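Thursday

Up before six to get through the broker's forms again. Detlef Sauerland from Drumeck rang yesterday to say the lender wants another round of paperwork before they'll look at the refinance: three months of statements, the rates notice, and a letter from Yiran Wei at work confirming I'm permanent and not on contract. I sent most of this in April. He was decent about it and said files get re-checked when they change assessors.

Current rate finishes in 18 days. After that we roll onto the variable and the repayment goes to 779 a week. On the Fudia offer it would be 703. I've written both on the back of the rates notice so Vimala can see them side by side. 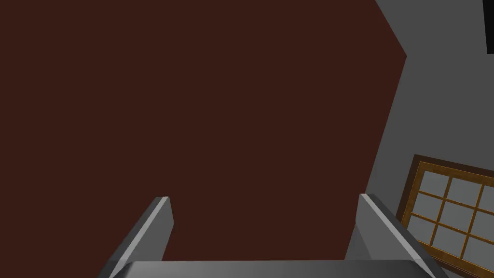 Dark reddish-brown, against the grey wall.

Vimala thinks we should ask our own bank first. She's probably right that they'd match some of it, but last time they kept us on hold most of a lunch break and then offered a credit card. I said I'd ring once more, and if they can't put something in writing by next week we go with Detlef.
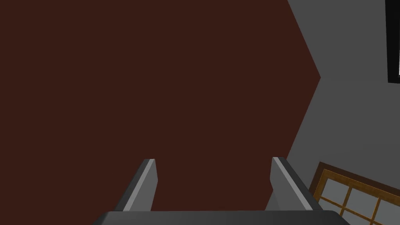
Grey wall and part of the window.

Umesh Awasthi came by at lunch. He went through Surdu two years ago and told me to read the page on exit fees before anything else, so I did that on the train home. There's a discharge fee and a settlement fee, and the valuation is on us if we pull out after it's booked. 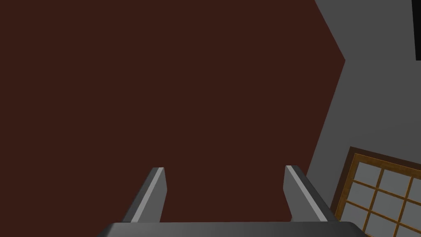

Valuer is a Henrik Harms. He can do next week or the one after. I took the earlier one, 11 in the morning, and will have to swap a shift for it. Need to mow, and fix the side gate so it shuts.

Worked out the offset again after tea. If we leave the car money in there and don't touch it, the term comes down a fair bit, but that means the old car gets another winter - brakes first.

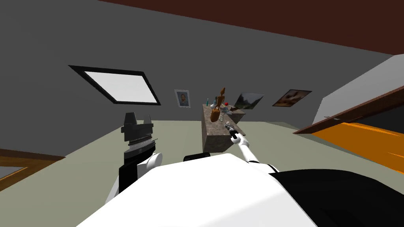 Rang Mum. She still has the passbook from the Redutden house and read me the interest rate off it twice. They paid that place off on one wage and she doesn't think much of offset accounts.

Still to do: scan the payslips, find the council receipt, ring the bank. Bed at ten.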